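We use cookies to keep you signed in and to see which pages get read. Accept / Manage

Print this page | E-mail this page

Skostdale Junction Heritage Railway — Signaling support log
Ticket: Crossing bell keeps ringing after the train has cleared
Status: Closed
Logged by: Naledi Coetzee

What was reported
The footpath crossing at the Skostdale end kept ringing for 40 seconds after the last coach had passed. Lights stayed on too. It should stop within five. The crossing was failing safe, so we kept it in use with a flagger standing by, but people do get impatient and start ducking past, and I don't want them learning to ignore that bell!

First look, 9:20 a.m.
Controller is the Enier unit we put in last spring, running Skema logic. Read the event list off the panel and it was lovely and clear: island circuit occupied, train gone, circuit still occupied. So the controller was doing its job with bad news from the track. Great, that rules out half the cabinet.

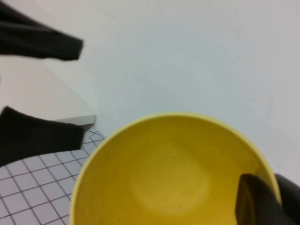 Yellow bowl, seen from above.

10:05 a.m.
Measured at the relay end with the track empty. Expected 33 on the tester scale, got 27, and it crept up slowly after each train until the relay finally picked up. That slow creep is a really nice clue — a dead short doesn't behave like that. Something was leaking current between the rails and then easing off.

11:30 a.m.
Walked the circuit with the Eynon clamp meter. Both insulated joints tested fine (I checked the north one twice, I was so sure it was guilty). Bond wires tight. Then we got to the crossing itself and the flangeway was packed solid with wet grit and leaves, right up against the rail on both sides. Every wheel was squashing it down tighter.

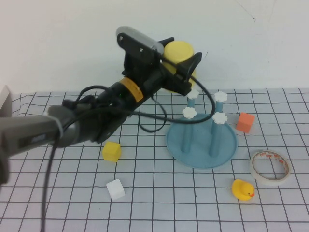 Took a possession of the line at 1 p.m., locked the crossing out and dug the flangeways clear by hand. It's slow going, but the muck came out in satisfying long slabs. The drain under the path was blocked as well, so we rodded that until it ran. Reading went straight to 33 and stayed there.

Test runs
Three passes with the diesel at walking pace, then one with the full afternoon set. Bell stopped in under four seconds each time. I could have stood there listening to it stop all day.

Still to do
— Add flangeway and drain to the monthly crossing check, leaf season or not.
— Set the Skema alarm to flag any clearing time over 30 seconds. It was switched off at install.
— Replace one cracked rubber panel on the path side. Ordered, due in November.

If you see a reading under 33 with no train about, log it here and ring the signal box before touching anything.

Print this page | E-mail this page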